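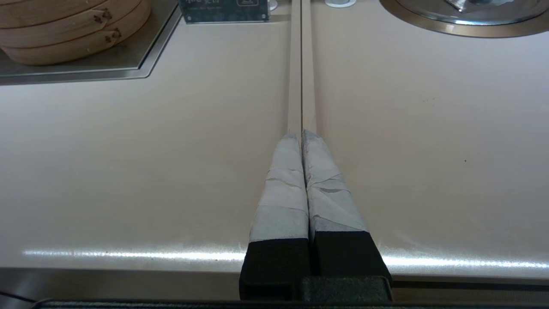 Counter and sticks, 05/09/2024

Second go at the counter, and I'm writing it up while my sleeves are still rolled because last time I waited until the next morning and had forgotten which cloth was which (sorry, Sarmīte, that whole page is useless, I've put a line through it).

So, the smudges. They're faint, and if you stand at the sink you'd swear the counter was spotless. Then you crouch down a bit, get the light coming along the surface toward you, and there they all are. The bright streak from the light is the best inspection tool we have. Anything that's been rubbed and not rinsed looks a little grayer than what's next to it. I spent ages this morning with my chin practically on the edge, moving my head back and forth like a pigeon, and Ngan-ling walked in on this and walked right out again.

The left side looks grayer to me than the right. I don't know if that's dirt or just the light, and I'm not going to write down "dirt" until I've looked at it with the blinds both ways. The middle toward the right looks brightest. Same warning applies! If somebody has a flat white card bigger than an index card, please leave it in the drawer with the cloths so I have something to compare against.

There's also the speck, over on the right. Dark, small, stands out like anything on a pale top. I haven't tried to get it off yet. It could be a crumb of something, it could be a nick, and I'd like to look at it with the loupe before anyone goes at it with a fingernail. Ngan-ling, this means you.

What I used

The Polura soap, the stuff in the refill pouch, 2 ml in 130 ml of warm water. I know the pouch says you can go stronger. We went stronger in the last round and I'm pretty sure a good part of what I was calling smudges was dried soap. Mixed it in the small beaker, wrote the mix on masking tape, stuck the tape on the beaker, and the tape fell off in the sink. Pen next time.

Cloths: the thin waffle ones for washing, the flat gray ones for drying. The fluffy ones from Arboleda leave lint and I've moved them to the rag bin. They're nice and soft and I liked the color, but I was picking little hairs off the counter for ten minutes.

How it went

1. Wiped the right half with plain warm water first, long strokes, side to side. Changed the water once.
2. Soap mix on the right half. Same strokes. Didn't scrub.
3. Rinsed with plain water, twice, fresh cloth the second time.
4. Dried right away with a flat cloth, folded in four, turning to a clean face whenever it started to drag.
5. Left half got everything except the second rinse.

I meant to do the left half with no soap at all and forgot, because I was talking. So it's a comparison of rinses now and I guess that's fine, it's probably the more useful question anyway.

Right after drying I thought the twice-rinsed half had fewer smears. I'd call it a small difference. I had Sarmīte look from the other side without telling her which half was which and she picked the same one, but she also asked me three times whether it was a trick, so take it for what it's worth. By the time I'd eaten lunch there were new marks on both halves, mostly from us leaning on it. The top has a bit of a sheen and it just loves a fingerprint.

I don't want to wax it or put anything on it. Datham sent over a sample of their polish and I've left it sealed. If the counter gets shinier we'll only see more of everything, and I like being able to set things down without hunting for a towel to put under them.

The sticks

Separate problem, same counter. Pale tan sticks on a beige counter are a pain to see! The wood is only a shade darker than what's under it, and with both being so smooth and plain your eye slides right off. I put a loose chopstick down while I was wiping, turned to get a dry cloth, and then patted the counter like I was looking for my glasses.

Ngan-ling wants to dye a batch. Tea would do it, I think, a long soak in strong black tea and then let them dry flat. I'm a bit wary of the grain coming up and getting fuzzy, so I'd want to do a few from the open bag and rub them down afterward with the fine paper before we commit to a whole box. The other thought was a darker mat. Sarmīte has a slate-colored one at home that she says she'll bring. A mat is less work, and it'd keep the tips off the counter, but it also covers up the thing I'm trying to keep an eye on. Leaning toward tea.

For whoever reorders: the plain ones come from Dekville, item 1555, and please get the unvarnished kind. The varnished ones are slippery and they shine under the light in a way that gives me a headache. We've got 71 loose ones in the tub from my sort last week, the odd one being a single I couldn't match for length. I kept it for stirring.

When I sort them I roll each one along the counter with a flat palm. A warped one wobbles and you can hear it tick. Straight ones go in the tub, ticking ones go in the jar by the kettle. Please don't put jar ones back in the tub because they "look fine." They all look fine.

Also wash them separately from the cloths. I found splinters in a waffle cloth and it took me a while to work out how they'd gotten there (it was me, I'd bundled everything up together to carry it to the sink).

To do

Loupe on the speck. If it's a nick, draw it on the counter map with the distance from the right edge.
Look at the left side with blinds open, then closed.
Redo the no-soap half properly, and keep my mouth shut while I'm doing it.
Tea test, four sticks, two left overnight and two for an hour. Ask Ngan-ling which tea, she has opinions.
Pen on beaker.
Find out if the Polura refill has changed. The new pouch smells more lemony than I remember and I want to be sure it's the same stuff before October, when we'll need another case.
Wipe the underside of the front edge too. I ran a finger under there on my way out and yuck.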